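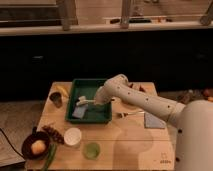
Ita Nic Giolla asked that the running costs be stated before anything else in this review, on the grounds that the purchase price of an arm tells a budget holder very little. Her request is reasonable, and the order has been changed accordingly.

Equipment Review: Kalto Tabletop Arm

Running costs

The service plan is charged at $475 a year and covers one scheduled visit. Replacement finger pads are sold separately at $33 a pair – departments should allow for 2 pairs in the first year. The optional tray and fixture pack adds $319 and may be ordered later without penalty. Freight from the Plinderden warehouse is quoted case by case.

Suitability for the work

The arm was reviewed for light handling at a table: household items, cloths and utensils, with a shallow tray as the working area. The white gripper is slim enough to reach down inside the raised walls of a tray. Buyers should measure their own containers before ordering, and should include the elbow in that measurement, as it needs clear space above the far side of the table.

The base takes up a corner of the work surface. Departments planning to use existing furniture should draw the layout first and set aside room for the items themselves. 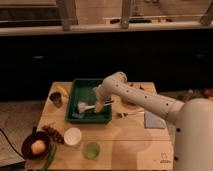
Comparison with the Bodin unit

The Bodin arm costs less to buy but is supplied without mounting hardware or training. Oldřich Lukáč, who prepared the comparison, found that the difference in price largely disappears once both are added. Delivery from Bodin is also slower, and orders placed after July may fall into the next budget year.

Recommendation

The Kalto arm is recommended for the Dedley site, with the service plan. The fixture pack should be held over until the table layout has been settled.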